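March, evening

I write this at the small table, with tea, before I forget the day. My English teacher says a diary should be written in the language you are afraid of, so I continue, even when I am tired. 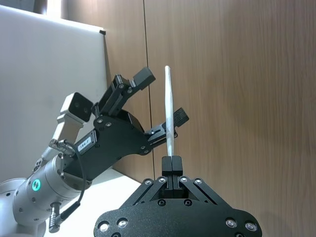
Gil-soo Ra thinks I should stop calling it a stick, because a stick is what a dog brings you, and a thing with a rounded tip for smoothing clay should be called a tool. I wrote back that in my head it is still a stick. It is long, thin and off-white, it is a little narrow toward one end, and its surface is slightly uneven. If you hold it up straight, it looks like nothing important. But I have been thinking of it all day, so it must have some importance for me.

I should explain how this started. In winter I joined the clay evenings at Vindimel, the little studio behind the pharmacy. I paid 90 for the course, and for this money you get the clay, the glaze and a shelf with your name. You do not get tools. Geum-ok Do, who teaches us, told us on the first evening to bring something from our own kitchen. Kyung-hwa brought a butter knife. I brought a spoon, and I was ashamed of it, and then I saw that the spoon was very good for the inside of a bowl.

After the spoon I became greedy. I looked at the proper tools in the shop and put them back. Then I decided to make one for myself. I am careful with my hands but I am not skilled, and these are two different things. My first tool was too thick and I could not bend my wrist with it. The second one broke when I pushed on the wall of a cup. I kept both pieces in a jar, I do not know why. My mother also kept broken things in jars.

Today I had a free morning, and I cleaned the shelf with the jars. It took much longer than I planned. I took everything down, wiped the wood, and put back only what I have used since the new year. I found:

- 3 brushes with hair like an old broom
- a sponge cut in 2 pieces, both of them hard
- the receipt from Vullberg for the sandpaper
- one bag of dry clay that I must give water or throw away

The receipt made me sit down. The sum was 2,516 and I tried to remember what else I bought that day, because sandpaper is cheap. It must have been also the drawer handles, which I never put on. The drawers still open with the fingernails. I put "handles" on my list for next week, under "bread flour" and "call Seon-mi."

There are two Seon-mis in my life and both called before I could call them, so now I have to write which is which. Seon-mi Pyo wanted to know if I go to the studio next time, because she needs a ride. I said yes. Seon-mi Song wanted to talk about her kitchen. She is choosing between a wall with wood panels and a wall with only paint. I told her that I like wood on a wall. A warm brown color makes me quiet, and one can see the grain and think about other things. She said that wood is hard to keep clean behind a stove, and she is right. We talked so long that my rice became soft. I ate it as a soup.

In the afternoon I worked with clay at home for one hour. I covered the table with the old cloth and I made a low dish, maybe for salt, maybe for rings. I wanted the inside to be very even. With the spoon I always leave a mark where the edge touches. A rounded tip is kinder, but you must hold it lightly and turn the dish, and leave the hand in its place. Geum-ok said this to me at least every week, and I always said yes, yes, and moved the hand. Today I kept the hand still. My shoulder did not like it. The dish became a little oval anyway, and there is one place near the rim where I pressed too much. I wet my finger and tried to repair it, and then I made it worse, and then I stopped. To stop is also something I am learning.

I put the dish under a plastic bag by the window. I will look at it in the morning and not in the night. I wrote this sentence so that I must obey it.

Gil-soo wrote again after dinner. He asks what the word is in my language. I thought for a long time and there is a word, but my grandmother used it also for the thing she stirred porridge with, and for the thing she pointed at us with when we were loud. I told him this. He answered that in this case I may say stick.

Tomorrow: water for the dry clay, flour, handles. Ask Kyung-hwa if she wants one of the brushes, although I think she will say no. The tea is cold now and I am going to bed.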